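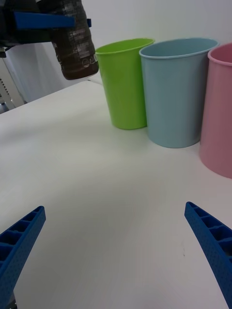 Someone on the Vondeven list wrote in to ask if the cups have to go in the same order every time, or if any order is fine as long as they're in a row. Any order is fine. Please write down which one you used though, half the old notes just say "cups out" and that's no help.

# Hunomstead drinks table - cups and bottle

Notes + labels for the drinks table set. Setting out cups, bringing the bottle over, pouring, clearing away. Plastic cups in plain colors, white table. Started in March, still being added to.

## What's in it

- 1407 entries total, one per setup
- 578 of those have a bottle in them, the rest are cups only
- up to 5 cups on the table at once, 3 is the usual
- `setups.csv` - one line per entry
- `colors.md` - the color words we use, READ THIS FIRST
- `notes/` - free text, messy

## Columns

| column | what goes in it |
|---|---|
| `row_order` | cup colors left to right, e.g. `green,blue,pink` |
| `bottle` | yes / no |
| `bottle_color` | plain word, `dark brown` not `amber` |
| `stage` | `set`, `pour`, `clear` |
| `remarks` | anything odd, or leave blank |

Left to right means from the side you'd pour from. If you were on the other side flip it before you save. Yes this has bitten us.

## Colors

Lime green goes in as `green`. Pale blue is `blue`. Pink is `pink`, and please stop writing `rose`. There's no `teal` - if you typed teal go back and look again.

## Setting the table

1. Wipe the table. Crumbs and specks are OK in the pictures but not if they stick to the cup bottoms
2. Cups upright, in a row, on the far side. Small gaps
3. Leave the near part of the table clear, you need room to put the bottle down
4. Bottle comes in last

Cups are the Stovon ones, wide at the top and narrow at the base. They stack fine but stick together if put away damp, so dry them seperately.

## Known problems

- the `pour` stage doesn't say how full. Never agreed on a scale, so don't use it for that
- bottle labels are not typed out anywhere. Don't guess the text
- a cup behind another cup sometimes got left out of `row_order`. Fixed most, not all
- the Najjar batch used a different table, marked in remarks as `najjar` - sort those out yourself if you only want white
- a few blank `stage` cells near the end of the file

## To do

- [ ] fill in the blank stages
- [x] one spelling for gray
- [ ] decide if knocked over cups count as `clear` (I say no)
- [ ] lids??

Fixes go in as a new line in `notes/`, dont edit old lines. I merge on Friday, mostly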